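Nanberg Fiber Forum > Knitting > Yarn and Materials
Thread: Joining thick-and-thin singles without a visible lump

slubcount
April 19, 2026
I am working a shawl in Drukero thick-and-thin single ply, 70% wool, 30% nylon, on US 8 needles. The pattern calls for 300 grams, so there are several joins. My first was a spit splice and it pulled apart under light tension at the next row. The second was a Russian join, which held but left a hard section the width of two stitches.

The yarn varies from lace weight to bulky within a single arm's length. I have been cutting back to a thin section on both ends before joining, which wastes yarn but keeps the bulk down. Gauge is not critical for this piece. Drape is, and so is the back side, since the shawl will be worn open.
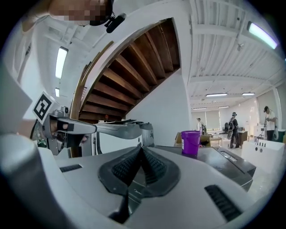 I would prefer a method that does not require weaving in ends on the wrong side afterward. Garter stitch throughout, no lace panels. Has anyone had a felted join hold in a yarn with this much nylon?

purlwise_ohio
The nylon is your problem. It does not felt, and at 30% there is enough of it to keep the wool scales from locking. I would not spit splice anything above 20%.

Overlap the two ends for five or six stitches and knit them together, then trim the tails after blocking. Do it thin on thin. In garter the extra thickness sits inside the ridge.

Boris Stan
I disagree on the nylon. I have felted joins in Clondico sock singles with a similar blend and they survived washing. The method matters more than the percentage:

Untwist the last 2 inches of each end.
Pull out half the fiber from each, in a taper. Do not cut it.
Overlap the full 2 inches, wet with warm water, and roll in one direction only, the same direction as the original twist.
Let it dry before you knit across it.

Most people roll back and forth. In a single ply that takes the twist out and leaves you with a strip of roving.

purlwise_ohio
Survived washing in a sock singles, fine. That is an even yarn. In thick-and-thin the twist runs into the thin sections and the thick ones have almost none, so "same direction as the original twist" does not get you much in a slub. He should test it on scrap and hang a weight on it.

slubcount
I tested both. Boris's version held when dry and drifted apart when I pulled it damp, which is a concern for blocking. The overlap held in both cases but I can find it with my fingers. I have not tried it thin on thin over fewer stitches.

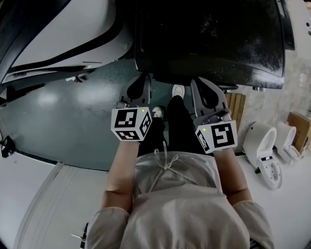
Tamsinwool prefers to join at the edge and accept the ends. On an open shawl the tails can be run up inside the garter selvage, where there is no drape to lose, and a damp pull is never a concern. It costs up to one row of yarn at each join.

slubcount
One row near the wide end of this shawl is a lot of yarn. I could do it for the first joins, while the rows are short, and use the overlap later.

Boris Stan
That is reasonable. For what it's worth, you can also let the damp join rest overnight pinned straight on a towel. Mine drift less when they have dried under slight tension – and pin blocking is hard on any single ply, so I would wet the shawl, press out the water, and lay it flat.

purlwise_ohio
Agreed on laying it flat. Still not agreed on the felting. I had a Uchida singles cowl come apart at a felted join in January, after one season, and the only fix was a duplicate stitch patch over three rows.

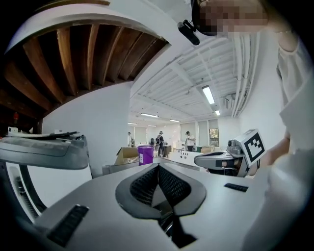 Does needle size change which join to use?
A looser gauge favors the overlap. The doubled stitches have room to flatten, and on US 8 or larger they even out after a soak. At a tight gauge they stay raised, and a felted or edge join gives a smoother fabric.

slubcount
Thank you, that settles the needle question. I will keep the 8s, do edge joins up to the midpoint, then overlap four stitches thin on thin. Tails stay long until it has been soaked and dried. I will post measurements of the fabric on both sides of a join when it is off the needles.

Boris Stan
Please weigh the scraps too. I would like to know what cutting back to the thin sections costs per skein.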